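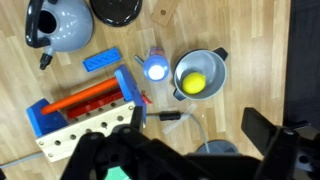

第6回 教示データをどこまで信じるか

ロボット学習演習 講義ノート(2022年11月18日配布)

6.1 今回の問い

前回までは、人がロボットに作業を見せ、その軌道から方策を学習する枠組みを、ほぼ肯定的に扱ってきた。今回は疑う側に回る。教示による学習は「プログラムを書かなくてよい」と紹介されることが多いが、この言い方には相当の省略がある。書かなくて済んだ分の判断は教示者の手の動きに移る。手の動きはコードと違って、あとから読み返しにくい。

冒頭の写真は手首側のカメラから見た床である。やかん、黒い丸蓋、両側に取っ手のある灰色の鍋、青と白のカップ、木の工具箱が散らばり、鍋にはレモンが入っている。以下の議論ではときどきこの一枚に戻る。

6.2 二つの教示方法

(a) 直接教示。アームを手で持って動かし、関節角を記録する。接触の感触が教示者に伝わるため、押しつけや差し込みの動作には向いている。弱点は、教示者の手や腕がカメラに写りうることである。学習時の画像には人の手があり、実行時にはない。この差を無視した報告は今でも見かける。また、アームを支える力と作業に必要な力が混ざるので、力覚の記録をそのまま正解とみなすのは危ない。

(b) 遠隔操作。操作用の装置を別に用意し、離れた位置からアームを動かす。画像に人が入りにくく、実行時の条件に近い記録が得られる。代わりに遅延があり、力の手がかりは乏しくなる。操作者は見えない部分を推測で補い、慎重になり、途中で止まる。止まった時間もデータに残る。

教科書的には(b)のほうが「きれいな」データと言われるが、何に対してきれいなのかを確認せずに受け入れないこと。画像の分布が揃っていても、動作の質が揃っているとは限らない。

6.3 教示者は何を見ていたか

遠隔操作で最も見落とされやすい問題がこれである。操作者が部屋に立ってアームを直接眺めながら操縦した場合、操作者の使った情報は手首カメラの画像に含まれていないかもしれない。冒頭の写真では、視野の下側をグリッパが大きく占め、丸蓋も、穴の開いた小さな木片も、上端で途切れている。蓋の全体を見ていた人間の動きを、蓋の一部しか写らない画像から再現させることになる。

工具箱も同じである。両端の青い板のあいだに橙がかった赤の棒が渡してあり、箱の中の赤い木片はその棒の下にある。指をどの向きで入れるか、人間なら少し頭を傾けて覗けば決められる。手首カメラにその自由はない。アームごと動かすしかなく、動かせばその動作も教示の一部になる。「覗くための動き」と「掴むための動き」を方策が区別してくれるという保証はどこにもない。

6.4 指示文の曖昧さ

「レモンを鍋から出す」という指示を考える。どこへ出すのか。カップの隣か、木の床の空いた場所か。教示者は毎回なんとなく決める。なんとなく決めた場所には癖があり、学習器はその癖を指示の意味として覚える。配置を変えた試験で失敗したとき、「汎化しなかった」と書くのは簡単だが、そもそも教示が何を教えたのかを先に問うべきである。

「蓋をする」はさらに悪い。画面には鍋もやかんもある。黒い丸蓋がどちらのものか、写真だけで断定できる人はいるだろうか。指示文を書いた本人には自明でも、記録には残らない。

6.5 演習で使った手順と、その結果の読み方

本演習では班ごとに遠隔操作で100本の教示を集め、記録の管理には Gredau を用いた。集めたうち14本は途中で通信が切れたため除外し、残りから30本を評価用に取り分けた。学習側には Vamitz の既定の設定を使っている。

この数字を見てすぐに成功率を計算したくなるだろうが、先に次の点を確認してほしい。

・評価用の30本は、学習用と同じ日、同じ操作者のものではないか。
・除外した14本に、特定の物体や配置が偏っていないか。ケーブルに近い位置での操作ほど落ちているなら、除外そのものが結果を飾っている。
・やり直しを含む教示を「失敗」として捨てていないか。捨てた場合、方策は滑りかけた状態からの復帰を一度も見ないことになる。
・成功の判定を誰がしたか。教示者本人が判定しているなら、その旨を書くこと。

冒頭の写真の床には、コネクタのついた灰色のケーブルと、透明な細長いプラスチック片も見える。課題の物体一覧に載るのはふつうレモンや鍋であって、こうしたものは載らない。しかし画像には入る。透明な片は背景の木目に紛れやすく、深度も安定しにくい。物体一覧だけを見て「環境は統制されている」と書いた報告は、減点の対象とする。

6.6 本数を増やせばよいのか

講義後によく出る意見が「もっと集めれば解決する」である。部分的には正しい。配置のばらつきや照明の違いは、量でかなり吸収できる。しかし6.3で述べた観測の欠落は、同じ集め方を続けるかぎり量では埋まらない。見えていないものを見えていないまま千回繰り返しても、平均的な推測が上手になるだけである。

配布資料の Holzer の比較表も、この観点で読み直すこと。教示数に対する成功率の曲線は右上がりだが、横軸の点ごとに操作者の顔ぶれが違う。操作の習熟と本数の効果が分離されていない図から、本数の効果だけを引用してはならない。Pilalau 方式の追加教示(実行中に人が介入して直す方法)は有望に見えるものの、介入の時機を人が決めている以上、6.2の問題が形を変えて戻ってくる。この点は8月の集中講義の資料にも書いたが、答案ではほとんど触れられていなかった。

6.7 課題

1. 自班の教示から一本を選び、操作者が手首カメラ以外から得ていた情報を列挙せよ。推測の場合は推測と明記すること。

2. 「やかんを工具箱の隣に置く」という指示について、解釈が分かれる点を書き、それぞれの解釈で教示がどう変わるかを述べよ。

3. 除外した教示を見直し、除外理由を書き直せ。「操作ミス」の一語で済ませたものは受け付けない。

4. 直接教示に切り替えた場合に改善する点と悪化する点を、同じ作業について比較せよ。どちらか一方を推奨する必要はない。

提出は次回講義の開始時まで。図を貼る場合は、どのカメラの画像かを必ず添えること。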